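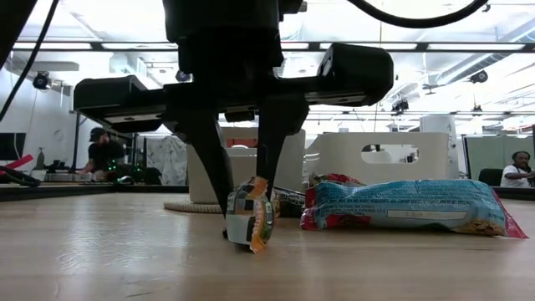

Figure 1. Small snack package upright on the tabletop, between the gripper fingers.

Forms of Address in a Bilingual Workplace
Student project report, Lucrezia Ruggiero
August 2020

This report examines how employees of Norura address one another in its Olivares and Skirkach offices. The author interviewed 43 staff members and reviewed 200 internal messages. In Olivares, first names were used at every level. Skirkach staff kept titles with senior colleagues, except in six message threads.

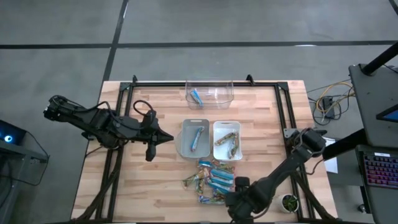
Figure 2. Wooden table with a robot arm at each side.

Seven respondents asked that their preferred name be added to the staff directory.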